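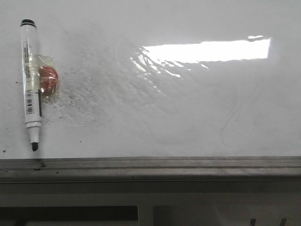 Can a city put a citizen petition on the ballot with different wording than what we signed?

Asked Jun 15, 2023 in Local Government and Elections

I live in Jodton, which has its own city charter. Last winter a group of us collected signatures for an initiative that would require voter approval before the city sells any park land over one acre. The clerk told us we needed 2,000 valid signatures and we turned in more than that. After the check we were still over by 405, so it qualified.

Now the council has published the ballot question and it does not match our petition. Our summary said "requires voter approval before sale of city park land." The ballot question says "Shall the charter be amended to restrict the city's authority to manage and dispose of public property?" That sounds like a different law to me. The part about one acre is gone and the word "park" is not in it at all.

The background is that the city wants to sell the lot on the east side of Grarnotum Park to a company called Busomix, so the council has a reason to want this to fail. I'm not saying that proves anything.

Is this legal, and is there a way to challenge it? The clerk's office said the wording is "final" but would not tell me under what rule. We don't have money for a lawyer right now.

3 answers

Answer 1 (marked as helpful by the asker)

There are two different texts here and you need to keep them apart.

The first is the full text of the measure, the part that would become law if it passes. In most places the council can't touch that once the petition is certified. Get a copy from the clerk and compare it word for word with what you circulated. If even one sentence is different, that is your strongest complaint.

The second is the ballot title or ballot question, the short version voters read in the booth. Who writes it depends on your state and your charter. It may be the city attorney, the council, the clerk or a state office. They usually don't have to use your summary. They do normally have to be accurate and not argue for one side. "Restrict the city's authority to manage" goes a lot further than a vote on park sales, so I think you have something to work with.

What I would do, in this order:

Send the clerk a written request for the code section that makes the wording final, and for the date it was adopted. Ask for a reply in writing. A phone call leaves you with nothing to show anyone.

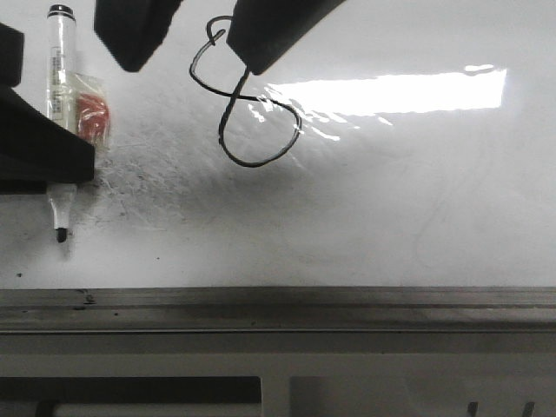
Read the initiative chapter of the charter, and then the state election code on municipal measures. Search for "ballot title," "objection" and "review." You are looking for a deadline. These are short, often five to ten days from when the title is filed or published, and courts are strict about them.

If you are still inside the window, file the objection yourself. In many states it's a petition to the local court, and some have a form for it. Attach your circulated petition and the published question and write out a replacement question of your own. Judges are more willing to fix a title when somebody hands them a fair one. Keep it under the word limit, if there is one.

If the window has closed, look at the voter pamphlet. There is generally a space for an argument in favor, and you can quote the full text there.

I'm not a lawyer. Your county bar may have a referral line with a cheap first consult.

Answer 2

We went through this two years ago in my town over the De Graaf quarry. The title made it sound like we were shutting down every business on the river road. We missed the deadline to object and lost by 422 votes. I still think the title did it, because people were telling us afterward they thought they voted our way.

Check if there is also a fiscal statement that goes with it. Ours had one and we didn't see it until December when the whole thing was over.

Answer 3

They do what they want. Vote them out.

Comment from the asker on Answer 1: Thank you. I found the section. It is seven days after publication and we are on day four. The full text matches our petition, so it's only the question that changed. Going to the courthouse in the morning to ask about the form and the filing fee.

Reply: Ask for a fee waiver form at the same time. And bring extra copies, ours wanted the original plus two.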